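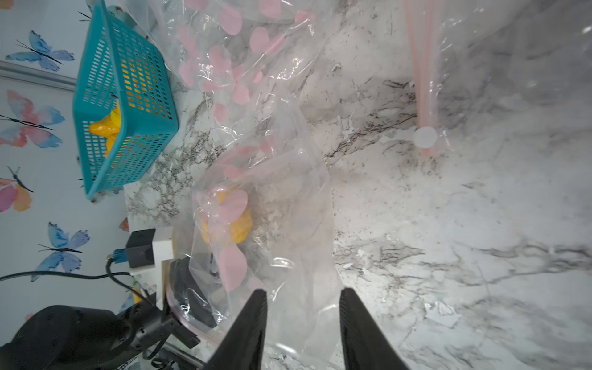

Deposit Insurance and Depositor Behaviour in Small Savings Banks

Student project report, Department of Economics
Authors: Embla Björklund and Necati Dağdelen
Supervisor: Maj-Britt Fagerlund

1. Background

The Trulero Savings Bank was founded in 1828 and still serves mainly local households. When the guarantee limit on deposits was reviewed, the bank asked whether its customers understood the protection they already had. The present report addresses that question.

2. Method

Account holders at 2 branches, Irkeo and Escobedo, were invited to complete a written questionnaire in July. Interviews lasting up to 5 minutes were then held with those who agreed to take part. Birger Sjöberg of the bank's compliance office checked the wording of the questions but had no access to the replies.

3. Findings

Most respondents knew that a guarantee existed. Few could state who paid for it, and several believed that it also covered shares and bonds. Holders of joint accounts were often unsure whether the limit applied to each person or to the account as a whole. Replies from Irkeo and Escobedo differed little on this point.

4. Limitations

The sample was not random, and older customers are over-represented. The results should not be applied to larger banks without further study.

5. Recommendations

The bank should print the terms of the guarantee on the annual statement and give joint accounts a separate paragraph. Branch staff should receive the same text. The questionnaire is reproduced in Appendix 3.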